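Thread: two arms, one rack – who gets right of way?

leif_b
Rewriting the bench rules for September and stuck on rule 7. Old text says only one arm over the rack at any time. Fine on paper. But for handing a tube across you need both in there, and people just ignore it. What do others do?

skostach_fan
We scrapped ours. Speed cap when both are inside the rack outline, that's it.

Dinh_Lo
Disagree with scrapping. Keep it, add a named exception for handovers. And caps. Uncapped tubes should never be tilted over the rack unless they're empty, written down, no "usually".

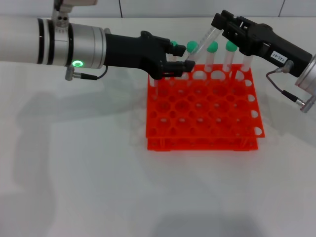

Kindham Sample Handling Group – Bench Automation

leif_b
Pic is from our bench. Right gripper has the tube by the top end, no cap on it, left one close by. Under the old rule 7 that's a breach straight off.

girier2
Never mind rule 7, look how near the left fingers are to that tube. And there's a green cap right next to them. I'd want a minimum gap in the rules, in mm.

skostach_fan
A gap in mm is useless for a handover, the gap has to go to zero at some point??

girier2
For the handover yes. Not for the approach. Two differnt things.

Dinh_Lo
Agree with girier2. Split it – 7a approach, 7b handover. One arm holds still while the other moves.

skostach_fan
Slows everything down. We did 1,209 transfers with both moving and had 2 knocks.

Dinh_Lo
2 too many if it's somebody's blood.

leif_b
Ok going with 7a/7b. Tilt rule goes in too, empties only without a cap. Will leave the gap figure blank untill Þórarinsdóttir has looked at it. Draft up by 4pm.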